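Petport 2 brings a new contact planner to the Wirnora simulator

Zullis has released version 2 of Petport, its open planning package for robot arms. The new version came out in November and it works together with Wirnora, the simulator which the same company maintains. Users of the first version can install it beside the old one and move their projects step by step.

The biggest change is in the part of the software that decides the last few centimeters before a grasp. In the first version the planner made one full path from the start pose to the grasp pose, and the controller followed it until the end. This worked well for large objects, but for small parts the fingers often arrived with a small error in angle, and the part was pushed away. Petport 2 divides the motion. The long move is planned as before, and the final approach is computed again at a rate of 100 times per second, using the newest estimate of where the object is.

"We had many users who wrote this second loop by themselves, and every one did it a little differently," says Marcelino Urquijo, who leads the planning team at Zullis. "Now it is in the package, and it is tested. For us this was the main reason to give it a new number."

The team tested the planner in a set of simulated tabletop tasks called Lencho. Each task is repeated with changed positions, light and friction. The full set has 2000 runs, and the first version finished 1888 of them without a failed grasp. Results for the new version will be published together with the logs, so that other groups can replay each run and see where the planner stopped or changed its mind.

Cables get special attention in this release. A cable that lies on a table was treated before as a fixed obstacle, and the planner made a wide circle over it or refused to plan at all. 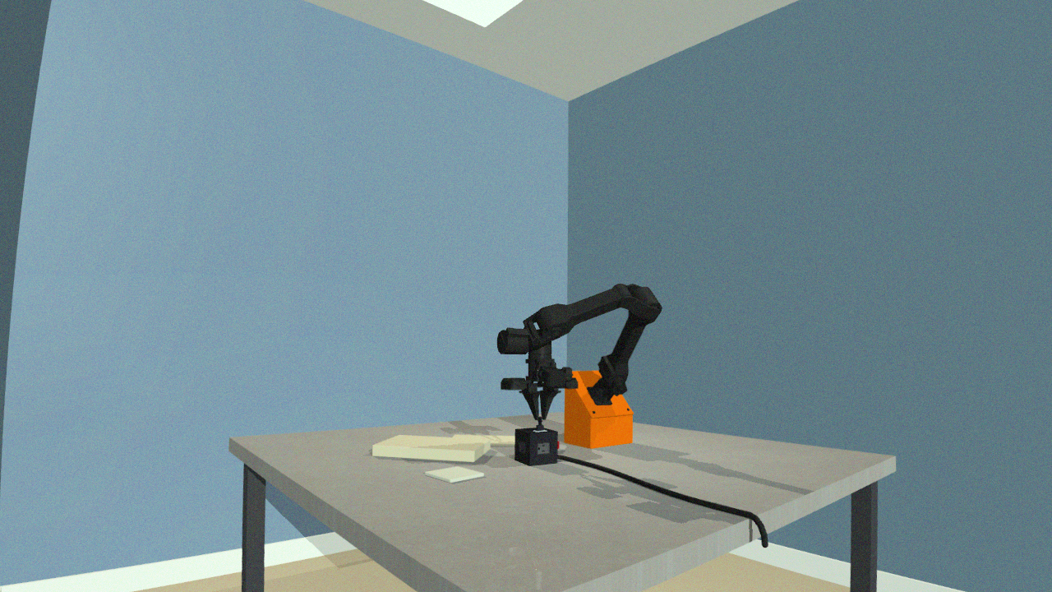
With Petport 2 the user can mark a cable as soft, and the arm is then allowed to pass close to it at low speed. The setting is off by default. Urquijo recommends to try it first in simulation, with the force limit set low, and to look at the contact log before the same program goes to a real arm.

Some things are still missing. The planner handles only one arm at a time, and mobile bases are not supported. Scenes saved with the old version of Wirnora must be converted with a command line tool, and custom friction tables have to be entered again by hand - the team says it is working on this. The documentation for the soft cable setting is also short at the moment, but there is a worked project in the download that shows all the parameters.

Petport 2 is free for research and teaching. Companies need a license for each workstation, and holders of a current Wirnora license can upgrade without extra cost.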